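Padlock task: two arms or one for the unlock step?
Student Projects > Manipulation
13 September 2023

kettle_arms wrote:
I'm on the student team at Drurley and we picked the padlock for our final project. The course gives you a list of small household objects and you write up one task with one of them. Ours is: pick the lock up off the table, hold it still, turn the key, let the shackle pop. We have two arms on the same table and a wrist camera on each.

Our trouble is the hold. The lock body is small and the key sits right at the bottom of it, so the arm that holds the lock tends to end up where the other arm wants to be. We collect demos by hand, driving both arms, and then train on those. The plan was 200 demos. We have 175 and I don't want to do the rest if the setup is wrong.

View from one wrist, with the other arm over the lock: 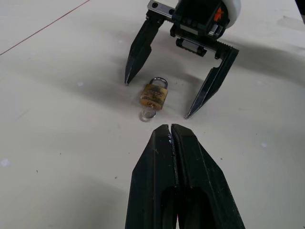
Padlock with the key in, second gripper open above it.

Question is whether to keep both arms in it, or clamp the lock in a fixture and use one arm for the key. Half the team wants the fixture.

mossgate wrote:
Use the fixture. We did a jar lid last May with two arms and spent most of the term on the arms bumping each other. You get graded on the writeup, and a task that works is easier to write about.

Rhodri Phillips wrote:
I help run the lab sessions at Skyrme, so take this as a view from the other side of the grading. A fixture is fine but say so in the title. We had a team call theirs "autonomous unlocking" and the lock was screwed to a board. They lost marks for the title and nothing else.

On the hold itself, where are you gripping the body? If you close on the wide faces from above, your fingers come down right next to the key. Try coming in from the shackle end and leave the whole bottom of the lock free.

kettle_arms wrote:
Wide faces from above, yes. The shackle end sounds right for the hold, but the shackle has to move when it opens. If we have fingers on it then it can't pop.

Rhodri Phillips wrote:
Grip the body from that end, don't grip the shackle. You only need the last bit of the finger tips on the brass.

tinplate wrote:
I disagree with the fixture people. The point of having two arms is that one of them is your fixture. If you bolt the lock down you've got a one-arm project and a spare arm standing there.

What I'd look at first is the start position. Are you putting the lock down the same way each time? We trained on one angle and the thing fell apart as soon as somebody set the object down crooked.

kettle_arms wrote:
We vary it. There's a sheet with start angles and we go down the list. The diagonal ones are the worst for us. With the shackle turned back toward the gripper, the person driving has to rotate the wrist a long way before closing, and everybody does it a little differently – so the demos don't agree with each other.

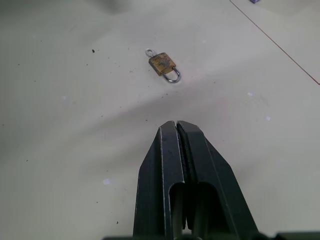

I went back through the log and most of the demos I'd call messy start at an angle like that. The straight ones look fine to me. So maybe the question was never one arm or two, and we should pick one way to turn the wrist and redo the diagonals.

mossgate wrote:
How many is that?

kettle_arms wrote:
20 that I'd throw out today. Could be more once the others look.

tinplate wrote:
That's an afternoon. Do that before you touch the fixture idea. Have one person drive all of them too, if you can stand it.

Rhodri Phillips wrote:
Agree on redoing them, not on the one driver. If one person does every diagonal and someone else does every straight one, the model may just learn two people. Write down the wrist rule, then swap drivers partway.

mossgate wrote:
I still say the fixture, but fine. At least keep it as the fallback and test it once so you have a number for the writeup.

kettle_arms wrote:
Will do both. Redo the diagonals first with a written rule, then one short fixture run to compare. If anyone has a wrist rule that worked for them on small flat objects I'd like to see it. Ours right now is "turn whichever way is shorter" and people don't agree on which way that is when it's close.

14 replies – 2 shares

Comments

Uketti: Same problem with a hinge on our project. We marked the joint limit on the sheet next to each angle and that settled most of the arguments.

drindholm_club: Is the start angle sheet something you can post? Our club is starting on locks next.

pellam: For the close ones we always turned clockwise. No good reason, it just had to be the same every time.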